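Home News Products Samples Stockists Contact

August
By Remzi Gezer, Skorneo press desk

PRIRIA TERRAZZO WALLCOVERING BACK IN STOCK — NEW MARBLE-EFFECT FLOOR TO GO UNDER IT

For immediate use. Please credit Skorneo.

Skorneo of Grillton is bringing back its Priria terrazzo print this month, after a long gap and a lot of emails asking where it went. Same four colours as before. Black, mustard yellow, soft pink, pale blue-grey, all on an off-white ground. Printed for us by Akgül, as the first run was.

New this time is a grey marble-effect floor sheet, sold seperately. Light grey with darker veins. The idea is that the two can sit together in one small space — a box room, an alcove, a display corner, the inside of a cupboard if that's your thing — without anyone having to match samples by eye under a shop light. 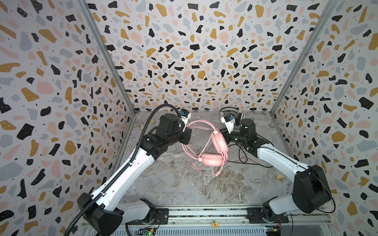 Bit loud for a hallway, ran one comment left at the Grillton sample desk, but put it round three sides of something small and keep the floor grey and you could live with it for years. Could the chips be made smaller, the same person wanted to know, for behind a bathroom sink?

Fair question. Not in this run. Chips vary a lot on purpose, from specks up to the big pieces, and the black ones often have small white dots on them. We did try a finer version and it went to porridge from two steps back. May come back to it next year if Akgül can find a way of keeping the edges crisp.

What's in the range:

Wallcovering comes in rolls, 900 mm wide. Order code 2924. Paste the wall, not the paper. Also supplied ready mounted on rigid panel for people who want to stand it up and take it down again, e.g. shops, market stalls, school displays.

Floor sheet in one colour only for now, same width as the wallcovering. Lay it flat overnight before cutting. Sharp knife, several light passes, do the long side first.

On corners. Most of the calls we get are about corners. The print is busy so a small mismatch doesn't shout, but a ragged cut will. Our advice is to run a plain metal trim down the join and another where wall meets floor. Silver looks right with the grey. White trim we tried in the showroom and it dissappeared into the background, which some of you will prefer. 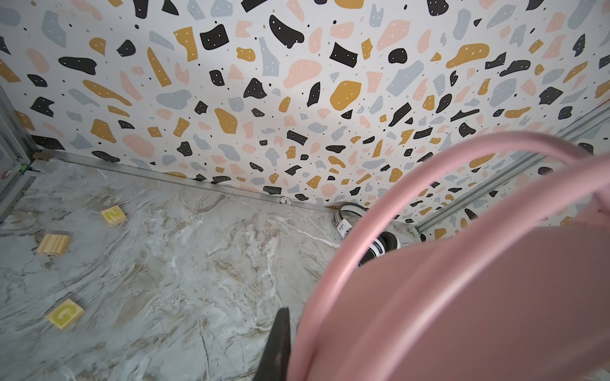
Terrazzo wallcovering with marble-effect floor and aluminium rail.

The floor was the harder half of the job. Early samples were too blue and fought with the blue-grey in the wall. Then too brown. There is still some tan in the veining of the finished sheet, more of it in some stretches than in others, so do roll out the lot before deciding which end goes where. Same goes for sheen — look at it with the lights on and again in daylight.

Anyone styling small goods against it, we'd say keep the objects plain. Headphones, a mug, a stack of books. Solid colours hold up well, patterned things get lost. Pink is a good one as it picks up the pink chips in the wall.

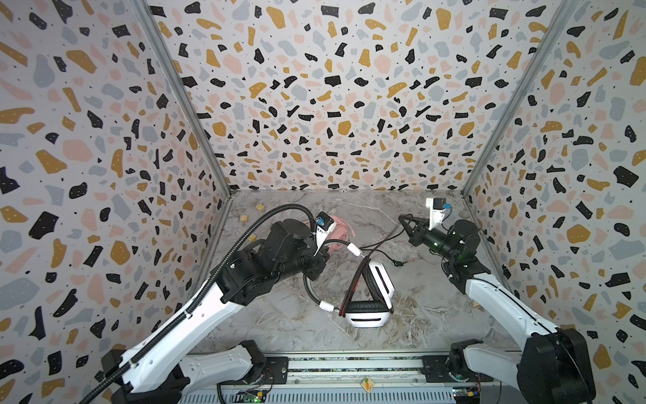
Blacks and whites also fine, and a thin stripe of red does no harm. We'd steer clear of mustard, there is plenty on the wall already.

Availability. First delivery is 200 rolls, into the Grillton shop and to stockists at the same time. Floor sheet follows in smaller numbers. Sample packs have 15 pieces, mostly wall, a few floor, cut from different parts of the repeat so you get a proper look at the big chips as well as the specks. No limit on packs for schools.

Old Priria stock and new should not be mixed on one wall. The off-white has shifted very slightly. Side by side you will see it, in separate rooms you won't.

Trade price list on request. Please quote the order code, it saves us a phone call. Shop opens at 9 am and the sample desk shuts at 4 pm.

Press contact: Remzi Gezer, Skorneo, Grillton. Swatches can be posted to editors, say which colour of trim you want with them.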